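Clearing Out the Flat – Gallery

Moving month. January, so of course the elevator is out. Gudrun Mühlbauer here, writing this between loads, so excuse the spelling. 13 boxes allowed on the van, we have more stuff than that. Everything gets pulled out of its cabinet, sorted on whatever surface is free, then packed or given away.

More photos when I find the charger cable. Until then, notes by room.

Hallway
Done. Coats went to the Ibarra shop, shoes too. Kept the umbrella stand – no idea why.

Kitchen
Half done. Pans wrapped in newspaper, the good knives rolled up in dish towels. Teko mixer is staying with the new tenants, they paid 200 for it plus the stand and I think thats fair.

Bookshelf
Ugh. 300 paperbacks at least have to go. Minex bins are great for books, just don't fill them to the top or the handles go.

Bathroom and small stuff, on the gray armchair
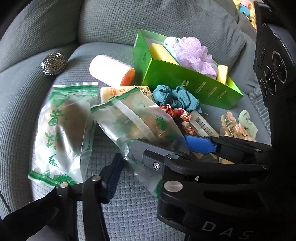 Bathroom stuff always looks like nothing until you take it off the shelves. Two drawers and a basket, and then the whole seat was full. Scrunchies go with the comb and the claw clip, one pouch for all the hair things. The green box can stay as it is, sponges and the lavender bath pouf in there allready. Steel wool goes over to the kitchen pile, and the lint roller refill into the closet bag.

Still to come
Bedroom, balcony, the Flurell lamp. Van is at 7 in the morning. Tape is on the windowsill, please put it back there.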